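Chapter 6
Circuit Safety and the Management of Risk

Motor racing has always been carried on in the knowledge that cars will leave the track. The work of the circuit engineer and the race official is to decide, well ahead of any event, what will happen to them when they do.

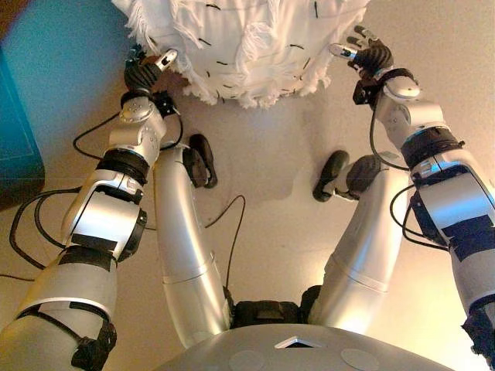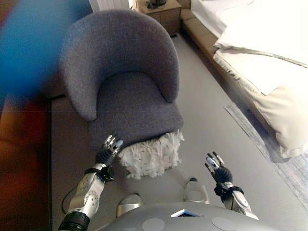

The Likatora Motorsport Studies Group

6.1 The scope of this chapter

Earlier chapters dealt with the car and the driver. We turn now to the venue. Students will learn how a circuit is assessed before it is licensed, how barriers and run-off areas are chosen, and how officials respond when a session must be stopped. Two venues are used throughout: the permanent road course at Ridgeway and the temporary street circuit at Oltmont, which is built each December and removed after the meeting.

6.2 Permanent and temporary circuits

At Ridgeway the fastest corner is approached at 300 kilometres an hour. The outside of the corner has 70 metres of run-off, most of it paved, with a tire barrier at the far side. A driver who loses control there has room to slow down before reaching the wall.

Oltmont has no such room. The course is lined with more than 2,000 concrete blocks, and in several places the wall stands at the edge of the racing line. Speeds are lower, but a small error leads directly to contact. The organizers rely on energy-absorbing barriers at the end of each straight, and on recovery crews posted at 20 stations.

6.3 Who decides

Responsibility is shared. The circuit owner maintains the track, the sanctioning body inspects it, and the race director has authority over it while cars are running. The Nultov inspection method, introduced in Section 6.5, sets out the duties of each party in order. Students should note that a licence applies to a named layout and class of car. Any change to either requires a new inspection.

Before reading further, review the material on stopping distances in Chapter 4. The calculations in the next section depend on it.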